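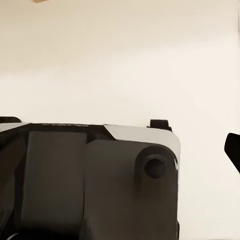 Can a robot arm that learned everything in simulation be trusted to pick up a ball? Ours can be trusted to try, which was the wording we eventually got past our advisor.

# Flostance: a grasp planner on a budget of one semester

Submitted September 29, 2018

## What we set out to do

Flostance is a planning and control stack for a simulated arm working in a simulated kitchen. The original proposal promised household tidying in general. The revised proposal, written in January after we had met the inverse kinematics solver, promised tabletop pick and place.

The stack has three pieces. Clurnik is the perception node and turns camera views into object poses. Nedelcu is the motion planner, a sampling planner with a cost term that is supposed to discourage showing off. Mukier is the logger and replay tool. It was meant to take an afternoon and ended up as the largest directory in the repository.

## Perception

Clurnik reads two kinds of view, one from the hand and one from a fixed camera looking at the workspace. Each view produces pose guesses with a confidence score, and a small filter merges them. When the views agree, everything is lovely. When they disagree, the filter averages them, and the arm heads with great dignity for a spot where neither camera thinks there is anything.

We fixed most of this by throwing out any guess from a view where the gripper covers too much of the target. Finding the threshold took longer than writing the filter. It is stored in a config file under a comment that says "do not touch," and we have both touched it.

## Planning

Nedelcu gets the merged pose and looks for a path that keeps the elbow out of the cabinets. A sink is hard on a sampling planner. The basin counts as free space right up until the wrist needs to get back out of it, so early plans went in beautifully and stayed there.

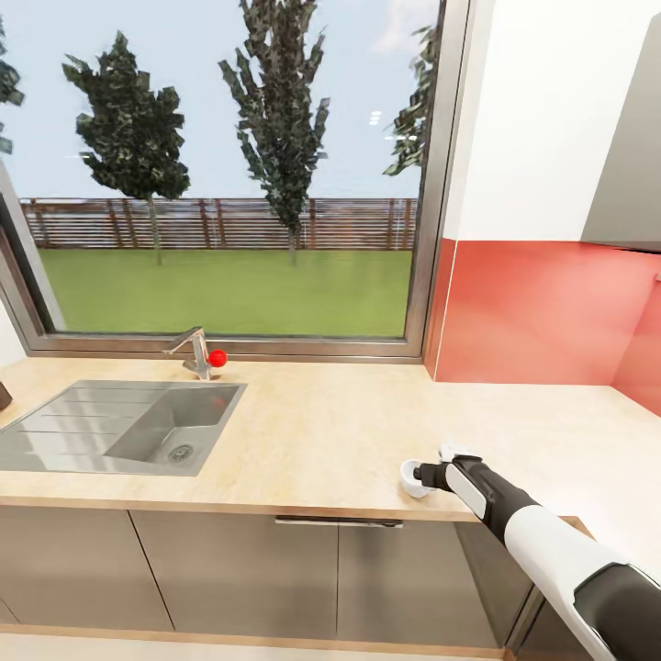
Why not give the planner fixed waypoints and go home early? That came from a reader of our draft, who added that a kitchen counter is flat and a flat counter hardly needs a sampling planner at all. It's a fair point, and we tested it. Fixed waypoints were faster on every run where the target sat where we expected. As soon as we randomized the start poses, they failed in ways that were very quick and very confident. We kept the sampler and stole the waypoints as seeds, which cut planning time enough that we stopped making coffee between runs.

## Results

We ran 2706 episodes in the final configuration, each with a cap of 700 control steps. Of these, 187 ended in a planner timeout. Our first summary script filed timeouts under "completed," on the grounds that they had, in a sense, finished. That produced a wonderful plot, and we miss it.

The remaining failures we sorted by replaying them in Mukier. Most were bad poses near large printed surfaces, where Clurnik's keypoint detector finds high-contrast artwork irresistible and reports features that belong to the picture and to no graspable edge.
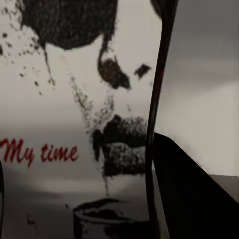

Masking flat textured regions before detection helped, at the price of occasionally masking a real object with a pattern on it. We tried lowering the weight of those keypoints as well – same benefit, fewer vanished objects – and that version is the one in the main branch.

## Left undone

- The collision model for the fingers is still two boxes.
- Mukier can replay an episode backward. We don't know why we built this.
- Nedelcu reseeds after a timeout with the same seed. We found this while writing the report, and the numbers above include it.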